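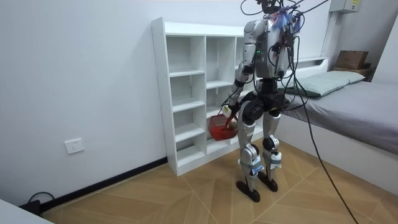

Figura 1. Humanoide de pie frente a la estantería, con la cesta roja sujeta por el asa.

Robótica de servicio en interiores
Apuntes de la sesión 2: el paquete doméstico de Senmont
Profesora: Inese Org
Versión de los apuntes: 26/06/2024

Por qué dedicamos una sesión entera a un producto

En la primera sesión vimos cinemática y equilibrio con modelos muy limpios, sobre suelo ideal y sin nada en las manos. ¡Ahora viene lo divertido! Senmont ofrece a laboratorios y escuelas un paquete de tareas domésticas para humanoides bípedos: el software de control de cuerpo completo, una biblioteca de tareas (coger, llevar, colocar) y un servicio de puesta en marcha. Lo vamos a revisar como lo haría alguien que tiene que decidir si lo contrata, con curiosidad y con el cuaderno abierto.

Qué incluye el paquete

El manual tiene 221 páginas y está mejor escrito de lo habitual (leed al menos el capítulo de agarre, de verdad, merece la pena). La biblioteca trae 22 tareas parametrizables. El módulo de agarre se llama Kakham y se puede contratar por separado. El soporte técnico para nuestra zona lo lleva Westerberg.

La tarea de la cesta

Parece poca cosa y a mí me sigue pareciendo preciosa. Una cesta pequeña colgada de una pinza es una carga suspendida: el asa puede girar, el contenido puede desplazarse y el centro de masas del conjunto cambia con cada paso. En la figura 1 hay un objeto redondo dentro, cerca de la pinza, y la cesta cuelga algo por encima de la altura de la rodilla. Fijaos también en los pies, uno algo adelantado respecto al otro. Con esa postura, el polígono de apoyo es más largo en la dirección de avance que con los pies en paralelo. Volveremos a ello en la práctica.

Para los cálculos tomad la cesta como un péndulo simple con pivote en la pinza. Es una aproximación grosera, pero sirve para ver qué frecuencias de paso conviene evitar.

Valoración

Lo que más me gusta es que cada tarea se puede abrir y modificar. Se cambia la altura de colocación, se vuelve a planificar y se ve enseguida qué articulaciones se acercan a su límite: ¡para dar clase es una maravilla! También me gusta que los registros salgan en texto plano, con la fuerza de agarre y el par de cadera en la misma línea de tiempo.

Lo que menos: la calibración de la muñeca está explicada deprisa, los mensajes de error del planificador son bastante crípticos y la gestión de cables apenas ocupa un párrafo. En una habitación estrecha, por donde pasan los cables pasa también media planificación de la trayectoria. Kristaps Kļaviņa ha preparado una hoja aparte con los pasos de calibración que faltan; está en la carpeta Fondotier de la asignatura.

Para la práctica

Trabajo en grupos de 2. Cada grupo entrega:

Un esquema del polígono de apoyo con los pies en paralelo y con un pie adelantado.
La estimación de la frecuencia natural de la cesta, vacía y cargada.
Una propuesta de trayectoria del brazo para dejar la cesta en un hueco bajo de la estantería, con el límite de codo indicado.
Media página de opinión sobre el paquete: qué pediríais a Senmont antes de firmar.

Lectura previa: capítulo de agarre del manual y los apuntes de abril sobre contacto y fricción.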